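Desk with shelves on top – how do you stop it filling up again?

Home Forum > Small Rooms > Desks and Shelving
Page 1 of 1

plumcrate
Joined January
17 May 2018

Okay, I need some outside opinions before I buy more bins. I have one of those white shelf units with a desk attached, and every couple of months it turns into a dumping ground. Plush toys, books, snacks, you name it. I finally started sorting it and I'm stuck on the small stuff – markers, little tubes, things that roll.

For now I'm using a red plastic basket with slots in the sides. It's an old Prelinari one and it has been through three moves with me. My plan is that anything small goes in there first and gets a real home later. My sister thinks "later" is where the plan falls apart (she may have a point!).

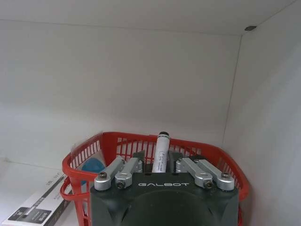
The red basket, and one of the little white tubes with a label on it.

I like it because you can see what's in there through the slots. What I don't like is that skinny things poke out through them when you carry it. Do I swap it for something solid? And does a basket like this belong on the desk, or inside a cabinet where I'll forget it exists?

hemlockdrive
Posts: 282

Solid sides, every time. I had slotted baskets for years and I was forever fishing pens out from under them. I switched to the Wodex drawer trays and put a strip of shelf liner in the bottom so nothing slides. Cost me 30 bucks for the set and I'd do it again tomorrow.

Also, put the basket in the cabinet. A basket on a desk is an invitation.

tuesdaysoup
Posts: 90

Gotta disagree with hemlockdrive on this one. I put all my small stuff in a cabinet and then bought the same glue stick over and over, as I never looked in there. Leave it out where you can see it. And keep the slotted one! You already own it, and it shakes out clean.

plumcrate, what's on the shelves themselves? If they're packed solid I'd start there and leave the basket question alone for a week.

plumcrate

Fair question. They're not packed solid, there's just no logic to them. The top shelf has my two big chocolate chip cookie cushions, and I will not be taking suggestions about those. They make me happy and they stay. Between them I've got a white slatted rack that looks like a tiny picket fence, and I keep meaning to stand something in it – folders maybe?

The books are on the left, one shelf down, and they're honestly the only part that stays neat. Then there's the pink bear with the purple flower on its head, sitting in the middle like it pays rent.

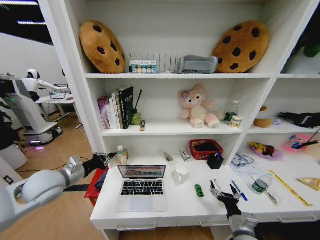 Everything to the right of the bear is where I lose control. I put a bottle down, then a jar goes next to it, then there's a bag of snacks on the desk and the whole thing starts over. I've tried giving each compartment a job, and that lasted until the first busy week. I think my trouble is that the compartments are deep enough to start a second row in front of the first one, so I do.

hemlockdrive
Posts: 282

Ha, the second row is the killer. Push your books forward to the front edge of the shelf. There's no ledge left to park things on. Did it on my Onthorpe unit and the clutter in front of the books was gone in a day.

Snacks need to leave the desk completely, sorry. Kitchen or nowhere.

oatfield53
Posts: 53

Jumping in to say please don't push the books right up to the edge if you have kids or a cat. Mine came down on the keyboard. I used a block of foam behind them so they sit a little forward and still have some shelf in front.

And I'm with tuesdaysoup on the basket, but hang it! There's a guide on the Odukoya site for putting a rail on the side of a shelf unit. If your basket has a handle it can go straight on a hook and the desk stays free.

hemlockdrive
Posts: 282

A hanging basket full of markers is going to swing every time you bump the desk. Just my two cents.

oatfield53
Posts: 53

Mine doesn't swing, it leans on the side panel. But sure, if you bump your desk a lot maybe not.

plumcrate

It does have a handle, so I might try the hook. First I wanted to see what's going on lower down, before I start screwing rails into anything. I always forget there's a whole area below the desktop.

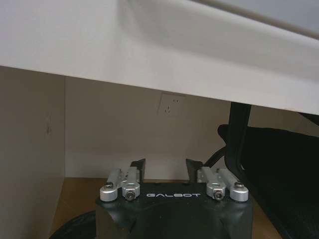 Down below, looking up at the white underside and front edge of the desk.

Would anybody put a shallow drawer under there? I sit pretty close and I don't want to bang my knees.

tuesdaysoup
Posts: 90

Measure from your knees up, with your shoes on, before you order anything. I skipped that and sent a drawer back. If it's tight, a stick-on pencil tray over to one side is plenty for markers.

hemlockdrive
Posts: 282

Finally something we agree on. Pencil tray, off to the side. And get the screw-in kind if the desk can take it, my stick-on one let go over the winter.

plumcrate

Okay, measuring tonight. The cookies are still staying.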